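3.2 Surfaces in shared sitting rooms

We went with round tables first. They fill up differently from square ones, there is no corner to push things into, so stuff drifts to the wall side and stays. In the Felenetti rooms we logged 1474 placements over the study period, coded by Peninah Kirui and checked against the room diaries. Small items were the hard part. Books easy, plants easy, paper scraps not.

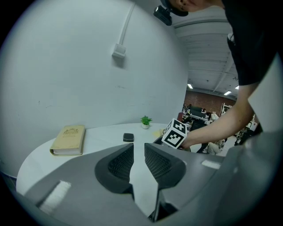

Figure 2. Round white table with a thick tan-covered book at the left, small plant toward the wall, cube held in the hand.

3.3 What stays and what moves

Plants hardly moved. Once a pot was near the wall it was left there, even when the rest of the table got cleared (see Dubey rooms, same pattern). Thick books were next. In Figure 2 the book is closed and lies at an angle; we code that as "resting", as opposed to "squared", which needs an edge lined up with something and on a round top that mostly means another object.

Paper is a problem. The small yellowish piece in Figure 2 is partly hidden behind the cube, and items like it were missed in 61 of the first-pass codes. Second pass in February fixed most of teh misses. Held objects, like the cube, are not counted as placed untill they touch the surface. Flat black items such as the one near the middle of the table went under "small, low", no attempt made to say what they were for.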